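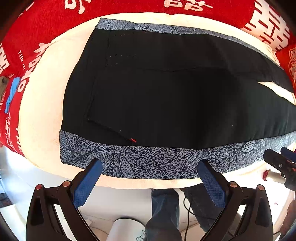 Black piece with the patterned bands, on the cream cushion. Blue pads at the near band.

December, 3 pm, bench notes on the Pradetti hand-held gripper kit

Spent most of the day on cloth again, and I have to say I'm enjoying this trial more than the last one. The kit from Rivovwood is on loan for 29 days, so I'd like to get through the soft goods before we start on anything rigid. Flat fabric is where the Cheema fingers let us down, and I was keen to see how the blue diamond-textured pads would go by comparison.

The black piece is a good tester -- it has seams, a bit of layering, and a little red tag sewn in near one of the bands, so there's plenty for a finger to catch on. I've been going for the band and leaving the plain black alone, mostly so we can all see in playback where the pinch is meant to land (dark on dark was hopeless last month). The soft cushion underneath is my favourite part of the setup, as you can press down a little without feeling you'll hurt anything.

Grip width is still on setting 3. I'd like to try 6 before anyone changes the pads over.

Flalura have quoted 200 dollars for a spare set of pads, which seems steep to me, but I'll ask whether the colour matters to the price. Rivets to be checked for play before packing up. Charger is back in the second drawer.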